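Why Does the Sea Go In and Out?

Hi, it's me again! Last time a lot of you asked about the beach on the island of Veres, where my aunt Estrella Varela lives. You wanted to know how people can walk to an island without getting their feet soaked. Good question. I've done it 2 times now, and I was a bit scared the first time.

Veres is what we call a tidal island. When the tide is high, there is water all the way around it and you need a boat. When the tide is low, the water slides back and a long strip of sand pops up between the island and the town of Likia. For a few hours you can stroll right across!

So what makes the tide? Mostly the moon. The moon pulls on the Earth, and the sea gets stretched into two big, gentle bulges, one on the side facing the moon and one on the far side. The Earth keeps spinning, so most beaches pass through both bulges in a little more than a day. That gives you two high tides and two low ones. (The sun pulls too, just not as strongly.)

The sand strip is 2485 steps long. I know because my friend Zbigniew Czerwiński counted every one out loud, and I had to listen. We saw worm squiggles, crab holes and a very grumpy gull.

On the island side there are cliffs, and the puffins nest in burrows on the grassy tops. They come in spring and leave by late summer. If you go in February like I did, you get wind and seals. 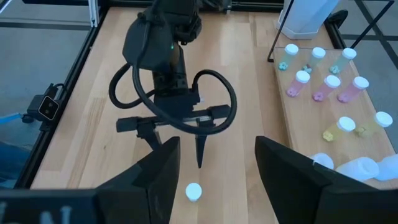

Now, the most important part is getting back. The sea doesn't wait for you to finish your sandwich! Always go with a grown-up, and always look at the tide table first. It's a list of times for high and low water, and it's different every day. We started home 3 hours before the water was due over the sand, and Aunt Estrella still told us to hurry up.

Next time I'll tell you about the lighthouse at Brasteo, and why its stairs go around and around.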